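Robot arms are getting better at following instructions, but they still struggle when an object is not quite where they expect it to be. Aslı Oral has spent the past two years at Avbridge trying to find out how much of that is down to the training examples.

Her team's project, Grokance, began with a complaint from a colleague. A policy trained on tidy demonstrations would pick up a bottle standing upright nearly every time, then fail when the same bottle was lying down. "We kept adding more demonstrations and the number hardly moved," she says. "They were all the same demonstration, really. The bottle was standing, the arm came from the same side, and the person driving it did it well."

The group stopped collecting for most of February and rewrote the instructions for its operators. Objects now start on their sides, inside plates or next to things that have nothing to do with the task. Operators are also told to begin some recordings from a poor position and recover from it.

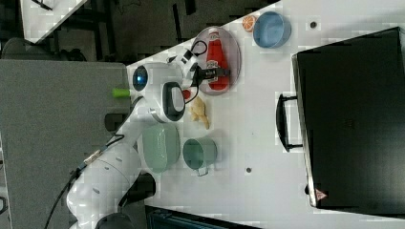
A robotic arm over a ketchup bottle lying on a plate

The method sounds simple, and Oral does not claim otherwise. Each operator gets a card with a starting layout and a goal, but no route. "If you tell people how to do it, they all do it your way," she says. "We want to see the arm come in low, or go past and come back."

The first full set contained 1,025 recordings. The team trained one policy on all of them and a second on the same number of older, tidier ones, then ran each through 200 trials with layouts neither had seen. The mixed set gave over 60 per cent success on objects lying down. The older set did not reach half of that.

On upright objects there was almost no difference between the two, a result Oral says she finds more useful than the headline figure. "It tells you the old data wasn't bad. It was narrow."

Some things did not improve. Shallow dishes remain a problem – the fingers tend to catch the rim on the way down, and the policy then repeats the same movement. Recordings with a recovery in them helped a little with this, though Oral thinks the wrist angle matters more and wants to test that separately.

She is also careful about how far the result goes. All the recordings were made on one type of arm, and the objects were small household things and toy food. Tritex, a partner in the work, is repeating the trials on its own tables with a different gripper. "If it falls apart there, we'll publish that as well," she says.

The layout cards will be released first, with the recordings to follow once they have been checked.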